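Fermín Painemal lleva nueve años enseñando a doblar paños de cocina y no le tiembla la voz al decir que casi todos lo hacemos mal. Yo llegué a su taller de Urrutia con la sospecha de que se puede vivir muy bien con los trapos hechos una bola en el cajón. Se lo dije.

"Se puede", concede. "También se puede comer de pie."

El curso se llama Pinico y cuesta 200 pesos por sesión. Le pregunto qué aprende uno por ese dinero que no le haya enseñado ya su abuela. Habla del grosor, de dejar el dobladillo abajo, de no apretar la tela. "Si la aplastas con la mano parece planchada, y al rato se abre sola." Pido pruebas. Me remite a su propio cajón, que no me deja abrir.

Tampoco me convence su desprecio por los organizadores de plástico que vende Drurnness. "Compras la caja y luego buscas qué meterle", dice. Le recuerdo que él vende paños. Se ríe, un poco. 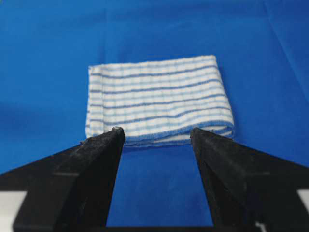 Los de algodón a rayas son sus preferidos, porque la raya delata el pliegue torcido. "Con uno liso te engañas tú mismo", sostiene. Es lo más sensato que le oí en toda la tarde, aunque sigo sin ver qué se pierde con un pliegue torcido. ¿Seca peor? "No", admite. "Seca igual."

En casa doblé cuatro. Los demás siguen como estaban.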